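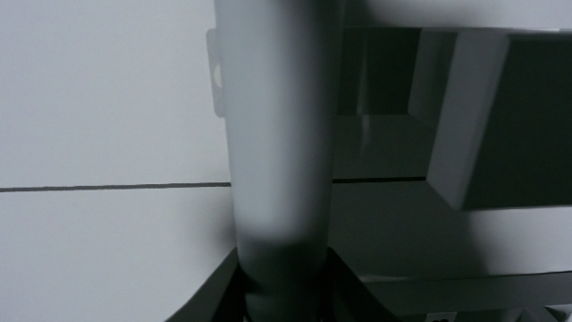

Grasso on second shift asks who gets to hit Stop now, the operator or the cell lead, because the old sheet said both and people stood there looking at each other. Fair question. Answer's in step 4. Short version: whoever is closest.

Wusier Cell Guide, Section 6: Working next to the two-arm rod station
Posted in May by the Plamska floor team

What changes for you. Rods used to be hung by hand, 400 a shift, two people. The arms do the hanging now. You load, check, clear. Less reaching, more watching. Some folks like it, some don't, say so at the shift meeting.

Before you start
1. Badge in at the Prakia panel. Wait for the ready light.
2. Walk the floor on both sides of the table. Pick up anything loose.
3. Look at the cables on both arms. Some slack is normal. Kinked or pinched, don't start, call maintenence.
4. Say out loud that you're starting. From here anyone can hit Stop. Closest person does it. No permission needed, no write-up for a false alarm.

CAUTION: A paused arm is not a locked arm. Hands out until the lockout tag is on.

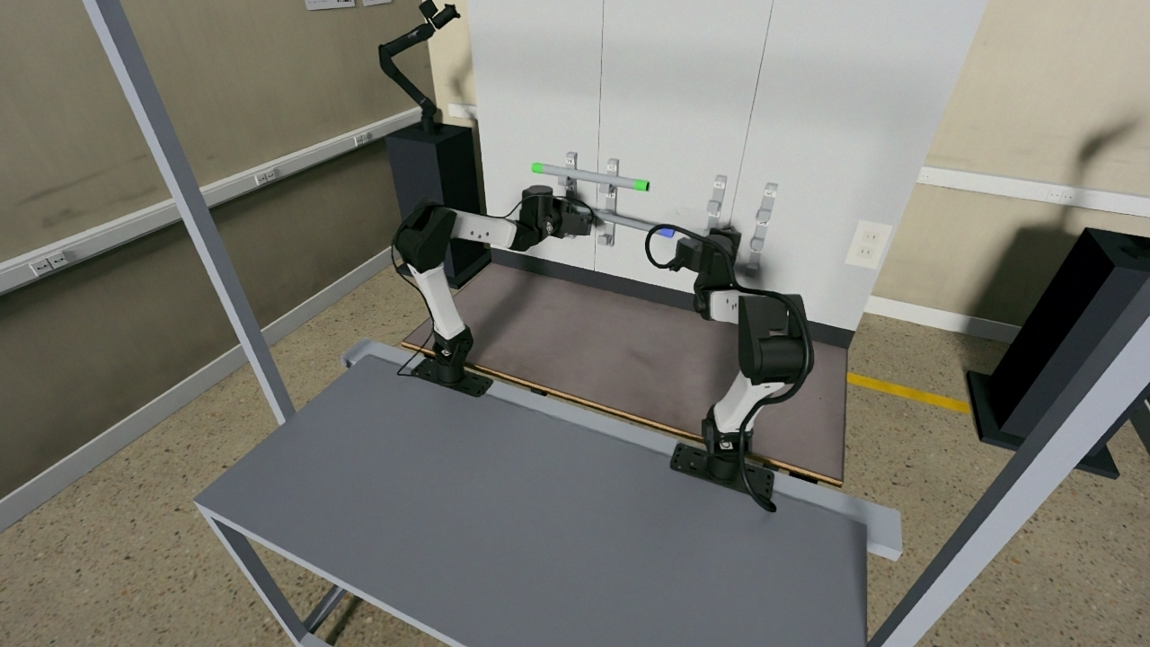 2 min read

Hanging rods
5. Select the rod program. Check the bracket strips on the white panel for bent holders first. Bent holder = skip that position and tag it.
6. Run the first rod at slow speed, 40 percent. Watch both ends, not just the end near you.
7. Rod sits level enough to stay put? Go to normal speed. If it slides, stop and re-seat.
8. Dropped rod: Stop, lockout, then pick it up. Do not reach over the table rail, walk around.

NOTE: End caps come in different colors. Match the caps to your work order, the arms don't check them for you.

NOTE: If one arm faults the other one stops too. Clear both faults before restart, otherwise you get code 1622 and have to start over at step 1.

Breaks and handover
9. Finish the rod you're on. Park the arms. Tag the panel.
10. Tell the next person what was skipped and why. Write it down too, the screen only keeps the last 4 faults.
11. You still get your full break. The station waits, thats fine.

Pace. The rate on the screen is the station's rate. It isn't yours and doesn't go in your review. If a lead says different, bring this page.

Job rotation: swap load and check every two hours. Same people can't stay on check all shift, eyes get tired.

Section 7 covers gripper pad changes.

3 comments | 11 shares

Questions: Plamska floor team desk | © Wusier | Back to top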